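Household Objects and Storage
Handout 8: Hanging things up (mugs, pegs, hooks)

Course notes by Fotis Chrysikopoulos, Kidgate evening school
Please read before the practical hour. Bring one mug from your home, with a handle.

1. Where we are in the course

In the last handout we have looked at things that stand on shelves: plates, jars, baking tins. Now we go to things that hang. The subject seems small, but many kitchens in Plidham have very little cupboard space, and the mug is usually the first object that loses its place. People stack mugs one in another, and then the lower one gets a scratch inside or the handle is chipped.

There are three common ways to keep mugs by the handle:

Hooks under a shelf. They use air that is otherwise empty. The mug swings when the shelf is touched.
A rail on the wall. Good for many mugs, but you must drill, and not every landlord permits it.
A mug tree. It stands on the table or counter and needs no tools at all.

Today we treat only the mug tree. The rail comes back in June, together with the towel bar.

2. Parts and words

Base: the part that touches the table. It can be a disc, a square or a cross.
Post: the upright part in the middle.
Peg (some shops write "arm" or "branch"): the short piece on which the handle hangs.
Pitch: in these notes, the angle of the peg above the horizontal. A peg with no pitch lets the mug slide off when somebody knocks the table.
Reach: how far the peg comes out from the post.
Clearance: the free space between one mug and its neighbor, or between the mug and the table.

Please use these words in your written work. Last term I received "the stick", "the big stick" and "the little stick" in the same paragraph and I could not follow it.

3. Weight and balance

An empty tree is always stable on a flat table. The difficulty begins with the first mug, which pulls to one side. If the second goes on the same side, the pull grows. Therefore load opposite pegs one after the other, and begin with the low ones.

A worked case. The Negri tree in our cupboard weighs 2000 grams, most of it in the base. It has 8 pegs and it stands 42 centimeters high. With four stoneware mugs all on one side it did not fall, but when I pushed the post with one finger near the top, the base lifted. With the same four mugs divided on both sides it stayed flat under the same push. You will repeat this in the practical hour, with a folded towel under the mugs.

Enamel mugs are usually lighter than stoneware of the same size, so they can go to the upper pegs. Be careful with the rim of enamel. A hard knock against another mug can break off a chip, and after this the steel below may rust.

4. Arrangement of the pegs

On the cheaper trees the pegs come out in pairs at the same height. It looks regular, but two wide mugs can touch each other behind the post. On other trees the pegs are set at different heights and turned in different directions, so each mug has its own piece of air. You lose a little in symmetry and you win in clearance.

Before you buy, put your widest mug on the lowest peg and look whether the bottom of it touches the base. At the Prurncombe market the sellers allow this, if you ask first.
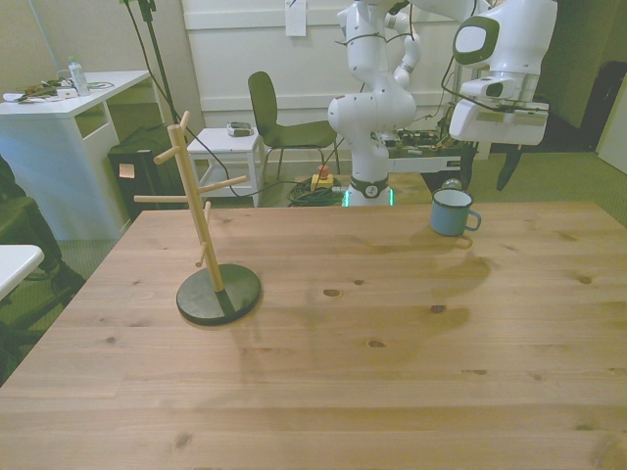 Fig. 1. Wooden mug tree with pegs at different heights, and an enamel mug with a dark rim.

Look at the four pegs in Fig. 1 and decide which one you would load first, and which one second. Write the reason in one or two sentences. Consider also from which side you would come with the hand, and whether you would turn the tree before hanging the mug.

5. How to hang a mug

Hold the mug by the body, with the handle free.
Bring the opening of the handle in front of the tip of the peg.
Move the mug toward the post until the handle has passed the tip.
Lower it slowly. Let go only when the peg carries the weight.

Beginners often hold the handle itself, and then there is no room left for the peg. With a small handle, steady the post with your other hand.

6. For the practical hour

We start at 8 in the evening, in the room with the long tables. Make a sketch of your own mug from the side and measure the opening of the handle, height and width, in millimeters. If you have a mug tree at home, measure also the thickness of one peg at the tip.

Sketches go in the gray tray by the door. Corrections to this handout please by note in the same tray.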